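Trudinport dealer group moves vehicle paperwork online

Used-car buyers at the Penner dealerships in Trudinport can now complete title and registration forms from home, the company said in March. The change covers all 1,424 vehicles listed on its website.

The system, called Rudus, collects a driver's license scan, proof of insurance and loan documents through a single upload page. Files are checked against the sales contract before a delivery slot is released. Review takes around 10 minutes for cash purchases. Financed purchases are held until the lender confirms the payoff terms.

Manaia Tamihana, who manages online sales for Penner, said most delays under the old process came from unsigned odometer statements. Rudus will not accept a file with that field left blank.
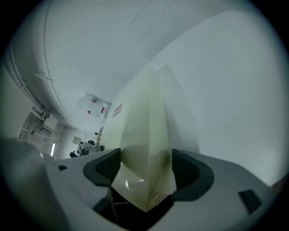
Trade-ins

Trade-in vehicles are handled separately. Owners enter the mileage and VIN, then upload eight photos. The quoted value is valid for two days and may be revised at pickup if the condition does not match the listing.

Delivery is carried out by Folleler, a local transport firm. The latest drop-off time is 8 p.m. Buyers who prefer to sign on paper can still do so at the Trudinport office.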